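Spring walk-through, rental cottage on Titness Lane
Checked by Mei Greenberg, April, started at 8:15 a.m.

I do this twice a year, once before the summer guests and once after them. Same list as last fall, with my comments under each item. Sorry for the rambling, I type these up on the porch steps.

1. Smoke alarms (hall, both bedrooms)
OK. Pressed the button on all of them and my ears are still ringing. The one in the back bedroom is getting old, so I've put a new one on the shopping list.

2. Carbon monoxide alarm
NEEDS WORK. It chirped at me the whole time I was upstairs. New batteries didn't stop it, and the date on the back says it's past replacing. Buying one this week, and no guests until it's up!

3. Fire extinguisher, kitchen
OK. Needle in the green, pin in place. I moved the hook closer to the door — you used to have to reach past the stove to get it, and that always bugged me.

4. Stair rail and treads
FIXED. Third tread from the top had a screw working loose. Tightened it, then went up and down in socks like a guest would. The rail is solid.

5. Water heater
OK. Set to 120 at the dial. Somebody had it cranked way up over the winter (my brother, I'm pretty sure).

6. Deck boards and railing
NEEDS WORK. Two soft boards by the steps on the Bimeston side. I got a quote from Kabbaj for 1,195, which made me sit down, and then they came back with 259 for just the bad boards and new screws. Going with the small job. Steps are roped off until then.

7. Outlets near sinks
OK. Test and reset worked in the kitchen and in the bathroom. The bathroom one is stiff, so push hard.

8. Dryer vent
FIXED. Pulled out a wad of lint the size of a cat. I paid 41 for a new metal duct and put it in myself, and I'm a little proud of that.

9. Windows, upstairs bedrooms
OK, mostly. Both open all the way for getting out. The left one in the front room sticks at first — I rubbed some candle wax on the track and it's better.

10. Outside lights and path
OK. Bulb by the gate replaced. The gravel is thin near the Grirer mailbox, and I'd like to top it up before June.

Still to do: the alarm from item 2, the deck boards, and a fresh copy of the emergency numbers for the fridge. The old sheet has a coffee ring right over the poison control line.
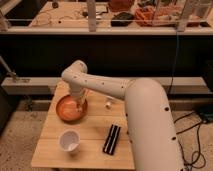 I'll come back for the deck once Kabbaj is done, and I'll bring the new alarms and the fridge sheet on the same trip.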